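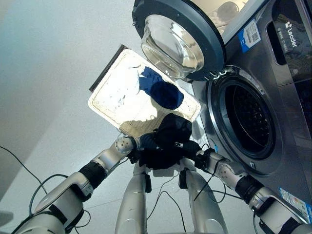
Please do the dark clothes separately, and please do not shrink my sweaters, one customer wrote to us in our first month, and we still keep her note by the door. We think it says well what people want from a laundry.

About Flolow

Flolow is a small laundry service in Jerkley. We opened on 11th September with one room, two machines and a long table for folding. Today we are a team of 5 and we wash for 87 households every week, and also for the guest house Gusero on the hill.

How we work

Every customer's clothes stay together from the bag to the shelf. We do not mix the laundry of two families, even when the load is small. We sort by color and by fabric, we look in all pockets, and we close the zippers. Dark blue and black things are washed cold and inside out. We use front-loading machines, which are gentle with the cloth, and plastic baskets, which we wipe every evening.

Wool and silk we wash by hand. Leather we do not accept, we are sorry.

Where to find us

Our shop is in the old Dreßler building, on the ground floor, with the entrance from the yard. Parking is possible for a short time. If you cannot come, we collect bags in Jerkley on weekday mornings. A bag which is collected before noon comes back the next day in the afternoon.

From October we also wash curtains and bed covers. For the price please ask at the counter, because it depends on the size.

Telephone: extension 601 at the Dreßler building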